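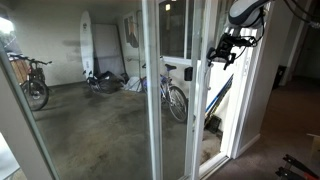

A sliding glass door with a patio on the other side.

Why can you see through glass?

Knock on a window. It's hard, isn't it? It can keep out wind, rain and next door's football (most of the time!). So how does light get straight through?

First, let's find out what glass is made from. The main ingredient is sand! Glassmakers mix special clean sand with soda ash and limestone, then heat it in a furnace until it melts into a thick, glowing goo, a bit like runny honey. When the goo cools down it sets hard, and you have glass.

Now for the light. Everything is made of tiny bits called atoms, and atoms are picky about which kinds of light they soak up. The atoms in a brick wall soak up some of the light that hits them and bounce the rest back, so none reaches the other side. The atoms in clear glass can't soak up much of the light our eyes can see, so most of it carries on through. Hello, garden!

A little bit does bounce back, though. Stand by a window at night with the lamp on and you'll see your own face looking in at you. In the daytime your reflection is still there, but the light from outside is so bright that it's hard to spot.

Try it yourself
You will need a torch and 3 things to test: a clear plastic bottle, a sheet of baking paper and a book. Make the room dark and shine your torch at each one. Things that let light straight through are called transparent. Things that let through a blurry glow are translucent, and things that block it are opaque. Which is which?

Words by Majdi Qaisi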